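Clalell Residence Services
Facilities Support Desk
Ticket 900-11
Subject: Slippers sliding off middle shelf of entry rack, Guest Lounge
Category: Furniture and fittings
Priority: Low
Status: Closed
Opened: 8/14/19
Reported by: Manuela Costa, Guest Floors
Assigned to: Renzo Testa, Facilities

ORIGINAL REPORT

The shoe rack in the Guest Lounge does not hold slippers securely on its middle shelf. Slippers placed there in the morning are found by midday with their front ends past the edge of the board, and on several occasions one has been found on the carpet. The bottom shelf is not affected. The fault is worse at the end nearest the armchair.

The rack is the Orkik model with three wooden boards on a black metal frame. It was moved to its present position against the wall when the lounge was rearranged. No fault was reported at the former position in the corridor, where the floor is tile.

Guests are asked to change into slippers on entering the lounge, and the rack is in use throughout the day. Please advise whether the rack should be withdrawn until it has been inspected.

M. Costa

FIRST RESPONSE

Thank you for the report. The rack may remain in service. Please keep the top board clear of heavy items, including bags and potted plants, until the inspection is complete.

To assist us, please confirm the following.

Whether the frame rocks when the top board is pressed at each corner.
Whether the same slippers are affected each time.
Whether the rack has been taken apart since it was delivered.
How the slippers are set out on the shelves at the start of the day.

R. Testa

REPLY FROM REPORTER

The frame rocks slightly when pressed at the front left corner. It does not rock at the other three.

The white slippers are the ones affected. They are the open-toe type and are kept on the middle shelf. The pale pink pairs are kept on the bottom shelf and stay where they are put.

The rack was taken apart for the move and put back together in the lounge by the evening team. The boards were lifted out and the frame was carried separately. I was not present and cannot say which board went back in which position.

Slippers are set out in pairs, side by side, with space left between one pair and the next. Pictures are attached.

M. Costa

ATTACHMENTS

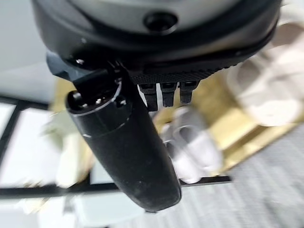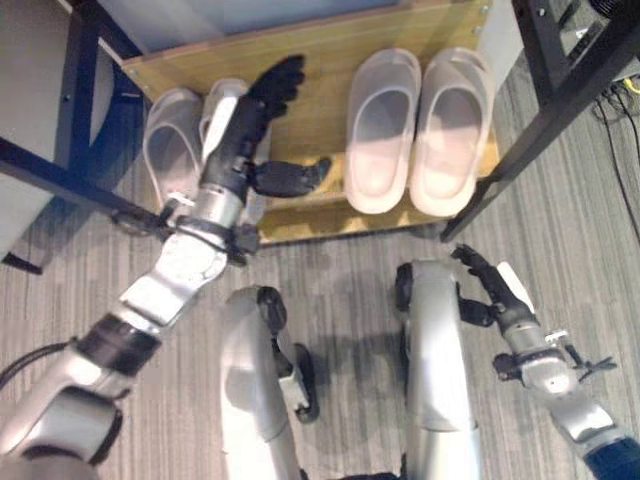
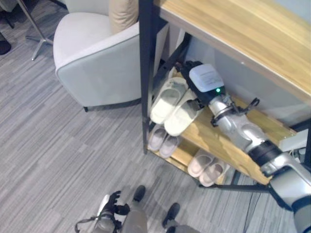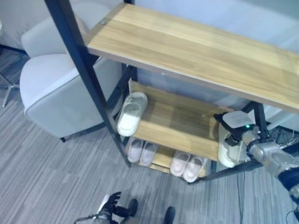
Attachments 1 to 4, Guest Lounge. The middle and bottom shelves appear together in attachments 3 and 4.

REVIEW OF ATTACHMENTS

Attachment 4 shows the raised lip of the middle shelf along the far edge of the board. This is the correct position for the lip. A reversed board, which would have been our first suspicion after a move, is therefore ruled out for this shelf.

Screw heads can be seen in the wood in attachment 2. It cannot be established from a picture whether screws are tight. This will be checked on site.

Attachment 3 agrees with the arrangement described: the white pair on the middle shelf and two pairs on the bottom shelf. The number of slippers is well within what the rack is intended to carry, and overloading is not considered further.

The striped carpet is noted. The frame was last adjusted for a tile floor, and the adjustment will not necessarily suit carpet.

In attachment 3 there is a small white device with cords at the far right, at shelf level. If this is a power strip, please ask the evening team to keep the cords clear of the rack when it is pulled out for cleaning. A cord caught behind an upright can hold one end of the frame away from the wall.

R. Testa

SITE VISIT

Present: R. Testa, M. Costa

Step 1. Slippers removed from all shelves and placed on the top board. Rack drawn forward from the wall to give access to the rear uprights.

Step 2. Level placed lengthwise on the top board. Reading acceptable.

Step 3. Level placed front to back on the top board. Board found to fall toward the front. The fall was greater at the left end. Measured at the left upright, the front foot was sitting 10 mm lower than the rear foot.

Step 4. Front left foot examined. The adjusting nut was wound fully in, leaving the foot at its shortest setting. The other three feet were each set longer.

Step 5. Screws on the middle shelf tested by hand with a driver. Two at the left end turned freely before tightening. Screws at the right end were sound. Screws on the top and bottom boards were sound.

Step 6. One white slipper placed on the middle shelf and the shelf tapped from behind to imitate a guest returning a pair. The slipper moved forward. The test was repeated with a pink slipper on the same shelf. It moved less. The underside of the white slippers is noticeably smoother, and this accounts for the difference between the types.

Step 7. The bottom shelf was tested in the same way. No movement of any concern. The bottom board has its own fixings and is less affected by the front foot.

FINDINGS

The cause is a combination of the front left foot being set too short for the carpet and two loose screws at the left end of the middle shelf. The slope was slight, but the smooth soles of the white slippers allowed them to travel. No part of the rack is damaged.

WORK CARRIED OUT

Front left foot wound out until the level read true front to back. Lock nut tightened.
Two screws at the left end of the middle shelf tightened.
Remaining screws checked and left as found.
Rack returned to the wall with a small gap behind the uprights.
All boards wiped with a dry cloth and the slippers put back in their former places.

Step 6 was repeated after adjustment. The white slipper did not move.

A self-adhesive shelf liner from Clellon was considered and was not fitted. The adhesive may lift the finish of the wood when the liner is replaced, and the liner would need to be changed each November with the winter stock.

FOLLOW-UP FROM REPORTER

The rack has been observed for one working week. No slippers have been found on the floor. On one morning a single white slipper was out of line with its partner, but it was wholly on the board and may simply have been left that way by a guest.

The Guest Floors team asks whether the white pair should be moved permanently to the bottom shelf as a precaution. Our preference is to leave it where it is. Guests tend to look at the middle shelf first, and the white slippers are the larger size.

M. Costa

CLOSING NOTE

There is no objection to keeping the white slippers on the middle shelf. The following is to be added to the Guest Floors room card.

Slippers are to be placed in pairs, fully on the board, with the back of the shelf used first. Pairs are not to be stacked. When the rack is moved for vacuuming, it is to be lifted by the frame at both ends and not dragged. Dragging on carpet turns the feet and will undo the adjustment. If the rack rocks after being moved, Facilities is to be informed and the feet are not to be adjusted by floor staff.

A spare set of feet has been ordered from Rizzi under stock line 70 and will be held in the Facilities store. The same rack model is in use outside the music room, where the floor is also carpeted, and a separate ticket has been opened to have it checked.

Ticket closed with the agreement of the reporter.

R. Testa
Facilities Support Desk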